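Module 2: Surfaces and Finishes in Shared Rooms
Handout 2 of the Interior Maintenance course

Reading: Doucette, chapter on horizontal surfaces, before the session. Bring the Moro sample card.

2.1 Choice of finish

A work surface is specified for its colour, its sheen and its resistance to wear. Sheen is judged by eye at a low angle, with the light opposite the observer. A gloss finish reflects lamps and windows as distinct shapes and is tiring to work at for long periods. A matte finish scatters the light and is normally preferred where people read or write. Students should be able to place each sample on the Moro card in the correct sheen group without reference to the key.

Pale finishes make a room brighter but show ink, coffee and the marks left by shoes and bags. Mid-tones hide more and are commonly chosen for corridors.

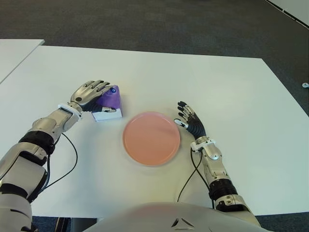 Page 36

White tops are often paired with a dark floor covering. A speckled dark grey carpet hides lint and small stains between cleans, and the strong contrast makes the edge of the table easy to find for users with reduced sight. The same contrast should be checked at doorways and steps.

2.2 Routine care

Daily: remove loose items, dust with a dry cloth, then wipe with a damp one. Work from the far edge towards the body. Abrasive pads are not permitted on matte finishes, as they polish the surface and leave shiny patches which cannot be reversed.

Weekly: treat ink and adhesive with the cleaner named in the Atix schedule. Leave for 2 minutes, wipe, and rinse with clean water.

Carpets are to be vacuumed in two directions. Allow 30 minutes for a teaching room of standard size.

2.3 Records

Each room has its own sheet. Enter the finish, the product used and any damage found. The Bekisura case study, to be discussed in the October seminar, shows the cost of incomplete sheets in a building with 3000 desks.

Exercise: draw up a care sheet for one room known to you and submit it at the next session.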